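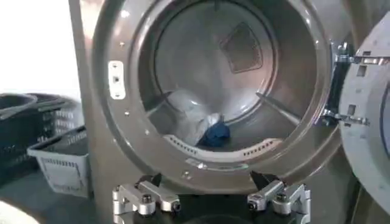
The first thing Ebony Ngata hands me at the Dumeder gate is a pair of earplugs. The second is a sausage roll. "You'll want both," she says, and she's off across the gravel before I've worked out which pocket to put which in.

I'd come out to watch a radar get put together. I know that sounds like a dull way to spend a June morning with frost on the windscreen, but I've been writing about defence gear for 18 years and most of it I've only ever seen on a stand at a trade show, with carpet under it and a bowl of mints nearby. Out at Dumeder they've got the Golline, a truck-mounted air surveillance radar, and they've got mud, and they were happy to let me stand in it.

Golline is built by Horobets, a mid-sized outfit that used to make weather radars and got into the military side sideways, through a contract to keep some old coastal sets running. You can still see the weather business in it. The antenna folds down like a camp bed, and half the access panels open with the same quarter-turn key, which Ebony wears on a bootlace around her neck. She was an army signaller before she joined the company and she runs the trials team now. There are 7 of them on paper, though I only ever saw five in one spot.

The job that morning was a full set-up from the road. Truck rolls in, legs go down, mast goes up, radar starts looking. Fuad Zeleke did the driving and he's very good at it – he put that truck between two star pickets with a hand's width either side while eating an apple. Then everyone got out and it all went quiet, apart from the generator, and that's where the earplugs came in.

I'd expected shouting. What I got was Pouran Parsa reading from a laminated card in a voice you'd use for a bedtime story, and people answering with one word each. Level. Locked. Clear. The mast went up a bit like a giraffe getting to its feet and then the antenna opened out and started to turn, and I'll admit I clapped. I was the only one!

Inside the cabin it's tight and very warm. Two seats, two screens, and a shelf for mugs that Pouran tells me took three design meetings. She showed me a crop duster working a paddock well over the horizon from us, then a flock of something that the software had decided wasn't worth worrying about. Sorting birds from small drones is the thing every buyer asks about now, and it's the bit Horobets gets cagey over. The sorting is done by a package called Grornance, written by Bijan Nouri and a few others in an office a long way from any mud. I rang him the week after and he was cheerful and told me almost nothing.

"It's good with gulls," he said. "Ask me about ibis next year."

What I did get out of the team was how much they care about the boring end of it. Elaheh Pakzad looks after spares, and she walked me through a shipping container with 265 line items in it, every one in a labelled tub. Her pet hate is a cable that fits two sockets when it should only fit one. There's a drawing on the wall with that cable circled in red, and it's being changed on the next batch, and she's got a packet of good biscuits put away for the day the first one turns up.

Will anyone buy it? I can't tell you. Big orders in this game tend to go to big names, and a small company can do everything right and still spend years waiting on a signature. Ebony has heard all that. She reckons the way in is with the smaller forces who need something they can fix themselves, in the rain, with people who've had a fortnight's training.

They packed up after lunch, Pouran with her card again, running it backwards this time. Fuad let me turn the key on the last panel and then went round and checked it.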